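Search this site Search tips, rooms, stains
Home / Workroom / Small storage

Getting Ink, Wax and Glue Out of Fabric Storage

By Brigitta Fuchs
Updated February
39 comments | 376 shares

Fabric bins and pouches are cheap, light and quiet on a shelf, and they get dirty in ways a plastic tub doesn't. Most of what ends up on them comes from the things kept inside. Below is what I do with the ones in my sewing room and kitchen, sorted by type of mess. None of it needs a special product.

Before you start

Empty the thing completely and turn it inside out over the trash. Shake it. Run a dry paintbrush along the bottom seam, where pencil shavings and crumbs pack down hard. If you add water before you do this you get gray paste in the seam, and that takes longer to get out than the stain you were worried about.

Look for a care tag. Many storage pieces don't have one. If the sides are stiff, press them. Cardboard gives with a dull bend and must not be soaked. Plastic sheet springs back and can take a wipe-down. Felt and plain cotton with nothing inside can usually be hand washed in cool water.

Test on the underside. Dark linings bleed more than you'd expect, and a light outer layer will pick the color up.

Ballpoint and permanent marker

Put a folded paper towel inside, behind the stain. Dampen a cotton swab with rubbing alcohol and dab from the outer edge of the mark toward the middle. Change the swab as soon as it picks up color. Move the towel to a clean patch each time. Open a window, and keep it away from the stove.

When no more ink comes off on the swab, rinse with cool water and a drop of dish soap. Leave it to air dry. Heat sets whatever is left.

Washable marker

Cool water and dish soap, nothing else. Alcohol tends to spread it.
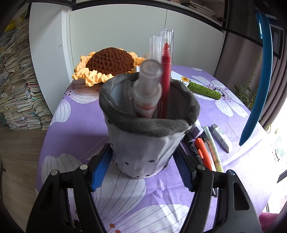
Amparo Arroyo wrote in to say that she stores her markers on their sides and hasn't had a leak at the bottom of a cup for 4 years. She also said that dual-tip markers last longer lying flat. I do the same with the dual-tip ones now. Single-tip markers I still keep upright, with the caps pushed on until they click.

Graphite

Don't rub pencil marks with a wet cloth. Use a clean white eraser first, in short strokes in one direction, then brush off the crumbs. A soft smudge on felt often lifts with tape pressed down and pulled straight up.

Candle wax and crayon

Put the piece in the freezer for an hour. Crack the wax and pick off what you can with a spoon edge. Lay brown paper over the rest and use a warm iron with no steam, moving the paper as it soaks up the wax. Skip the iron on polyester felt, which will flatten and go shiny. For that, keep freezing and scraping.

Glue

White school glue softens in warm water after 7 minutes or so of soaking. Hot glue should be frozen and peeled. Super glue I leave alone. Acetone will take it off some cottons and will melt some synthetics, and a hard spot on a pouch does no harm.

Drying without losing the shape

Stuff round pieces with a rolled dish towel, or stand them over a glass jar of the right width. Fold the rim down while the fabric is still damp if you want it to stay folded. Keep them off the radiator. Felt shrinks unevenly and the base will end up rocking.

Keeping them clean longer

Cut a circle of thin cork or an old placemat for the bottom of each one. It catches shavings and leaks and can be wiped at the sink. I cut mine a little small so they drop in without curling.

Comments (39)

Rahel Stöckli
The freezer worked on crayon for me but I had to do it twice. It was a big piece.

Brigitte Plattner
Does the alcohol take the color out of dark gray felt? Mine went paler in one spot.

Brigitta Fuchs
It can, yes. Dab less and rinse sooner. If the underside test shows any fading, stick to soap.

Load more comments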